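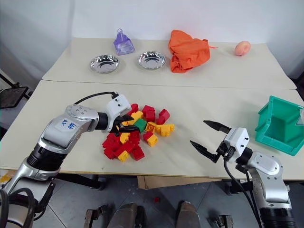
Según una operaria del turno de mañana, el trabajo no disminuyó con la llegada de los brazos, pero cambió de sitio: antes terminaba con las muñecas cansadas y ahora termina con la vista cansada. Su testimonio figura en la memoria interna de Herketti, empresa de clasificación y reacondicionamiento de juguetes con sede en Flandia.

La automatización de Herketti comenzó en junio en la nave Zapata, donde trabajan 119 personas. El sistema, suministrado por Hindico, emplea puestos de dos brazos con pinzas de dos dedos para tareas de mesa, entre ellas la recogida de bloques de construcción y su depósito en cubetas.

Organización del trabajo

Cada operario supervisa 2 puestos. Prepara la mesa, retira las piezas dañadas e interviene cuando una pinza se detiene. La clasificación manual se mantiene para muñecas, puzles y artículos con tela.

Formación y categorías

El curso inicial dura 13 horas y se imparte dentro de la jornada. Lo han completado unas 59 personas. El acuerdo de plantilla creó la categoría de supervisor de puesto, con un complemento salarial, y suprimió la prima por pieza, medida que fue discutida por los trabajadores más rápidos.

Efectos señalados

La memoria recoge menos bajas por molestias de muñeca y más quejas por monotonía y ruido. La rotación entre puestos automáticos y manuales es diaria.

Véase también: Ergonomía; Robot industrial; Logística inversa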